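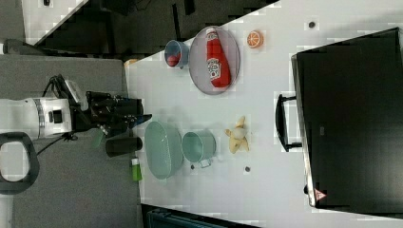

Small kitchens, close tolerances

Toy cookware is usually judged by colour. Trefor Hughes, buyer at the Wesodton toy library, judges it by fit. His test is simple: does each vessel take the food a child will try to put in it, and does it give it back?

The library holds 1,068 play items, of which 392 are kitchen pieces. Bowls and pans go out most. Lids and cutlery are returned incomplete most often.

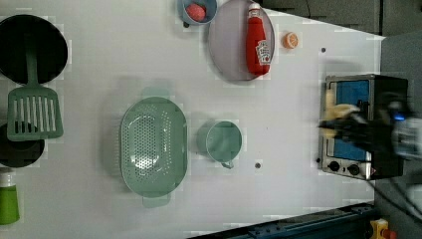
Slotted spatula, oval colander, mug and toaster oven on a white top.

Perforated pieces need a separate check. Hughes rejects any colander with holes a small fingertip can enter and stick in. Handles are pulled by hand in 3 directions, and rims are felt for burrs.

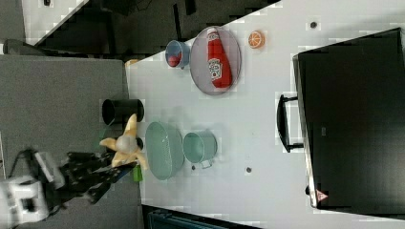
Food and its containers

A peeled banana with the flaps spread takes up far more room than a whole one. A ball in a small cup is the opposite case: it sits well inside the rim and can be hard to grip. Miroslava Antoniuk, who repairs stock for the library, prefers a gap of around 6 millimetres between ball and wall.
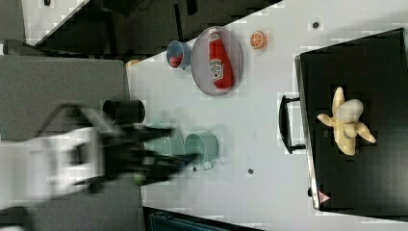 Hoani, Issue 6, page 3

Pails bring in one more part, the wire handle. Antoniuk checks that it swings freely and that both ends are closed. Bottles with printed labels, such as the red ketchup, are wiped with a damp cloth and never soaked. Flat plates are stored on edge.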